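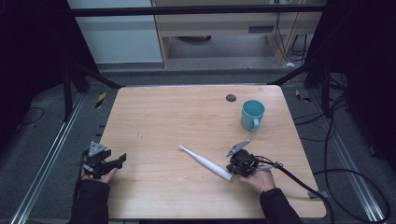

Section 4: Setting Up Your First Sourdough Starter in the Calonent Crock

Welcome to the fun part! By now you've washed the crock (Section 2) and checked the lid seal (Section 3), so all you need is flour, water and a bit of patience. Our test kitchen in Preltlow has kept the same starter going for years, and we still get a kick out of seeing the first bubbles come up.

What you need

The Calonent crock with its inner lid and outer lid
Whole rye or whole wheat flour
Plain white bread flour, for later feedings
Water that has stood in an open jug overnight
A kitchen scale that reads in single grams
The straight spatula from the box (not the curved one, that's for dough)

Starting the culture

1. Set the empty crock on the scale and press zero. Write down the weight of the crock itself before you zero it - you'll want that number in step 6, and it's a pain to work out once the crock is full.

2. Add 30 grams of whole rye flour and 30 grams of water. Stir until you can't see any dry flour. The mix will be thick, like peanut butter.

3. Scrape down the sides with the spatula. Dried bits above the line are where mold likes to start.

4. Fit the inner lid with the vent open. Leave the outer lid off for now.

5. Put the crock somewhere that stays near 23 degrees Celsius and leave it alone for a full day. On top of the fridge works well in most homes.

Note: If you bought the Mäkelä edition, the vent turns the other way. Open is with the notch facing you.
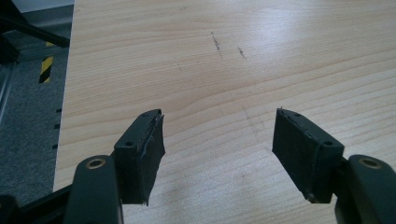
6. The next day, spoon out all but 30 grams of the mix. Use the crock weight from step 1 to see what's left. Add 30 grams of flour and 30 grams of water, stir, and close up as before.

7. Repeat step 6 once a day. You may get a big burst of bubbles early on and then almost nothing for a couple of days. Keep feeding! The early rise comes from bacteria that die back as the mix turns sour, and the yeast needs a little time to take over.

8. When the starter doubles within six hours of a feeding, two days in a row, it's ready to bake with. Kitchens vary a lot, and it can take up to 15 days.

Caution: Never close the vent on an active starter. Gas builds up fast and can crack the crock or pop the lid off.

Caution: Pink or orange streaks, or any fuzzy growth, mean the batch has to go. Throw out everything, wash the crock in hot soapy water, let it dry fully and begin again at step 1.

Switching to white flour

Once the starter is doubling, you can move over to white bread flour. Do it over three feedings, with a bit more white each time. We love what a spoonful of rye does for the smell, so feel free to keep some in for good.

Keeping it in the fridge

Feed the starter, wait an hour, then fit the outer lid loosely over the open vent and put the crock on a middle shelf. Feed it once a week. Gray liquid on top is normal and can be stirred back in or poured off - pouring it off gives you a milder loaf.

Note: The Brirari stoneware base is not made for sudden heat. Let a cold crock stand on the counter for an hour before you rinse it with warm water.

Your first loaf is in Section 5.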